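By Viola Caputo
May

The fault took 1248 simulated cycles to appear. Danivik had been rehearsing a two-arm sorting job in its Tudham simulator when the controller logged a good grip and its fingers held nothing. The log carried 20 such entries by Friday.

Stan, the firm's planning software, judged a grip by motor current alone. A stiff joint model raised the current, and Stan read the rise as contact.

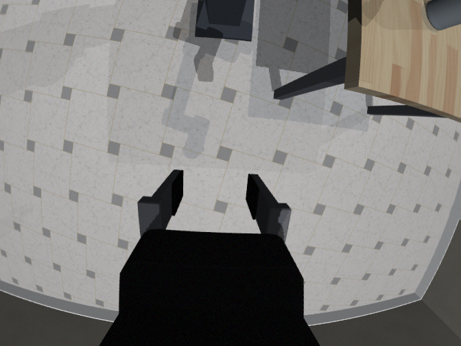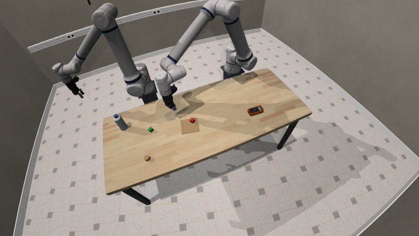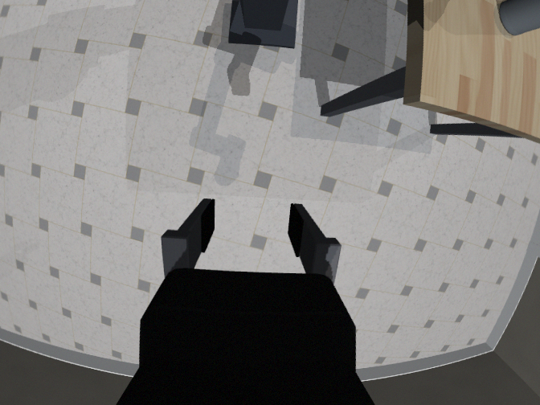
The simulated cell: overall view, centre; gripper views, first and last, with the fingers empty.

On real hardware the arm would have carried on to the drop point with no part – and the next station would have closed on air. Danivik now checks finger gap as well as current. The repeat test ran 144 cycles with no false grips. A limit on joint stiffness is still to be set.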